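### 4.2 What readers say about length

We were delighted by how much readers had to say about long novels. Of the 591 comments in our set, 433 mentioned length in some way, and many of the warmest ones called a book "long" and "fun" in the same breath! Hourani and Luik both coded every comment, and they agreed far more often than we had hoped.
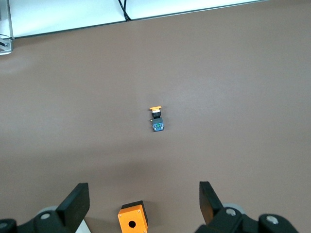
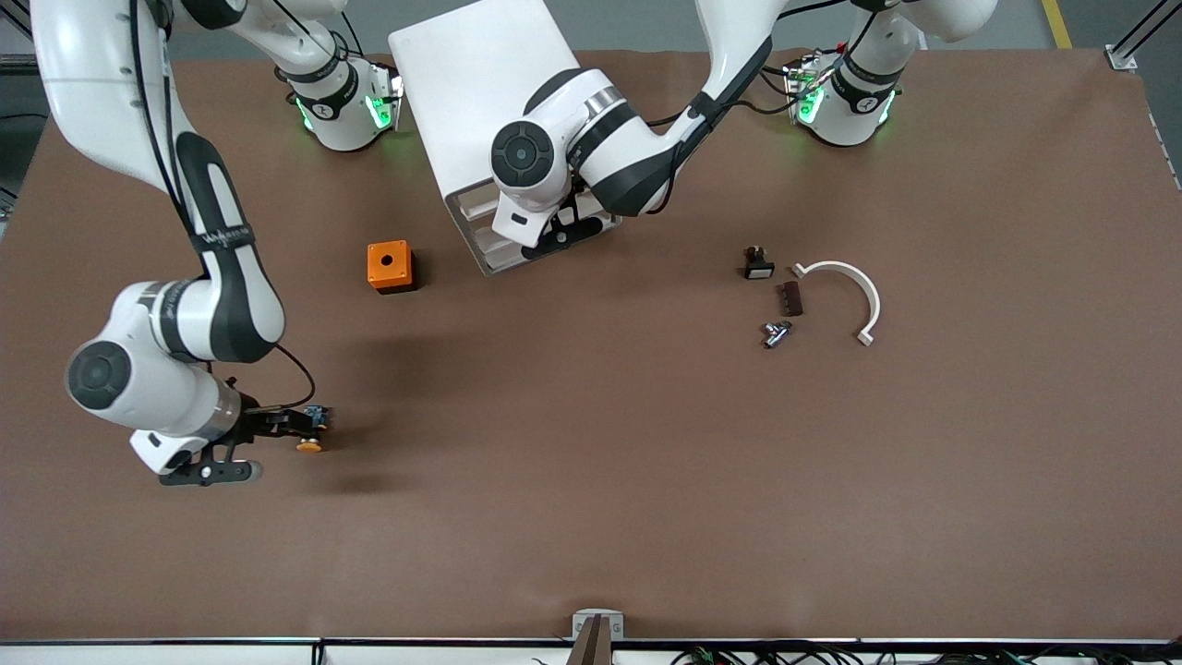

**Figure 3.** A brown work surface, seen from two viewpoints.

School stories drew the liveliest replies. Readers of *Treta* wrote at length about the scenes between the girl and her grandmother — often retelling them in their own words, with small changes that we found fascinating. One reader had finished all 80 chapters and gone straight back to the first. *Clolum*, a much shorter book, got quicker and cooler praise, mostly for its ending.

Spelling was no guide to care. Some of the most thoughtful comments were typed in a rush, with dropped vowels and no capitals, and we kept them exactly as written. MacBrayne reread 30 of these aloud with Cowie before coding, and several moved from "neutral" to "strongly positive" as a result. Section 4.3 takes up the comments that quote the books directly.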